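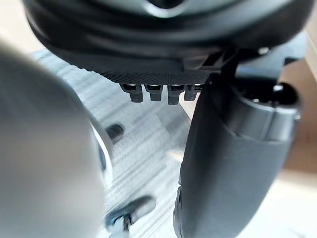
29 Feb 2020 -- Cabinet by the white desk, continued. I spent most of the morning going back and forth over shelf liner, and I don't regret a minute of it, though I can hear Zlatko sighing already. The smooth liner from Osel looks lovely in the catalog and I'm sure it wipes clean, but things slide on it as soon as somebody shuts a door with their hip (we all do it). What I'd like is something with a fine raised dot to it, along the lines of that narrow dotted band under the black housing, only in a roll and in a lighter color that goes with the wood. Takumi thinks Mutach carries one. The shelf is 635 mm wide by my tape, so a standard roll will need trimming whichever we buy, and I would much rather trim once.

Next, the question of what lives where. My feeling since the beginning of February has been that the right-hand section should hold only what we reach for every day, with the paper stock and the spare Zupan binders moving over to the left, where the door can stay shut on them. Joon-young put up a fair argument for the opposite arrangement, and we went round it twice over tea. 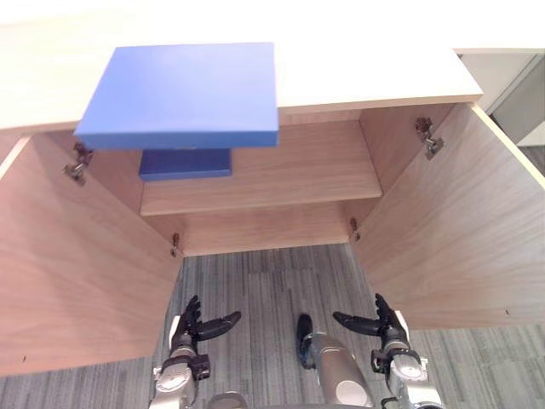 He gave in when I reminded him how many steps it is to the left section with your arms full, and he was very good about it. So the left is for long-term storage, and the label for that door is already written (blue ink, large letters, Doina's handwriting and not mine, thank goodness). The old inventory sheet still says 2,682, which I believe is the purchase order and has wandered into the wrong column. I have penciled a question mark next to it. If anybody remembers better, please write it in the margin, and don't erase mine!

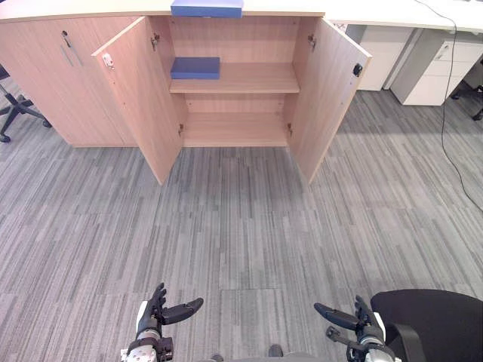 Heights were the other thing I wanted to settle today. I had been half persuaded to move the middle shelf down a notch, to leave more air above it for the taller Zindano cases, and I even got the little wrench out. Then I stood and looked at it for a while with both doors open. The flat blue one sits on the shelf over at the left end with the bay below it free, and I think that lower bay is where the tall cases ought to go anyway, so the shelf can stay exactly where it is. The other blue one, up on top, I'd still like to see inside with its mate. A cabinet top is a dreadful place for anything you hope to find again -- it starts with one item and by spring there's a coffee mug and somebody's scarf.

To do next week: order the liner, ask Mutach about sample squares, and find the 500-sheet packs that went astray when we shuffled the drawers. 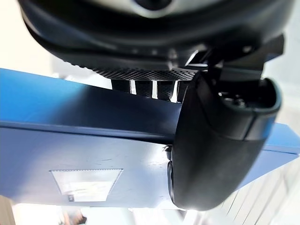
Drita Omerović: I'd keep one of the blue ones on top, if you can stand it. I'm short, and bending into that shelf with a door on either side of me is how I bruised my elbow last time. Also the missing packs are in the bottom drawer under my desk, sorry, I meant to tell you. I've used 10 sheets from the first one.

Fair enough on the elbow. I'll leave the top as it is until we've all tried it for a week, and the packs can come over to the left section whenever Drita is in next. Liner order is drafted and waiting on the color.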